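Household Guidance Notes
Clearing and sorting a table with a hand-held gripper

Issued by the Ernley Home Practice Group, 18 January 2018
Prepared by Celina Sobczak and Szymon Kubiak

1. Scope

These notes apply to anyone who carries out ordinary household tasks with a hand-held gripper so that the work may later be used in teaching a robot. They cover the clearing of packaging, wrappers and small items from a dining or side table. Kitchen work involving heat or blades is dealt with separately.

2. Before starting

Check that the screws at the pivot points are tight and that both finger pads are clean. Grease on a pad should be removed with a damp cloth and a little washing-up liquid – never with solvent. A tablecloth should be secured at the corners with clips or tape, as a cloth that creeps towards the operator will spoil the session.

Decide in advance where each kind of item is to go. A bag hung at the side of the table is acceptable for waste, provided that it can be reached without stepping.

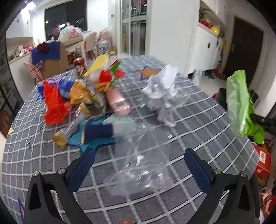

3. Handling soft packaging

Film and thin plastic should be taken by a fold or a gathered edge. The jaws are to be closed slowly and the item raised clear of the cloth before it is moved sideways. Where two items come up together, put both down and begin again. The free hand must not be used to separate them.

Paper which is to be kept should be moved before any waste. Members at our Astari branch found this the most frequently neglected point in the 52 sessions reviewed in April.

4. Upright and rigid items

Drinks cans should be gripped below the rim, with the jaws level. An opened can is to be emptied and rinsed beforehand. Foam sleeves and similar light packaging need very little pressure; if the sleeve folds flat, the grip was too firm.

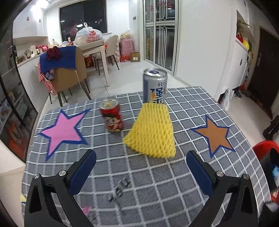

Fig. 2. Foam fruit sleeve, drinks cans and small metal clips on a patterned cloth.

Clips, pins and other small metal items should be left until last and placed in a lidded tin. They should be kept out of the reach of young children at all times.

5. Conduct of the session

No session should exceed 17 minutes without a rest for the wrist. Floors must be kept free of trailing bags wherever the operator is likely to walk. Other members of the household should be told that work is in progress, and letters, prescriptions or family photographs should be put away beforehand.

Failed attempts are to be kept in the record – they should not be repeated until they look tidy.

Comments on these notes may be sent in writing to Seren Lougher at the Ernley office.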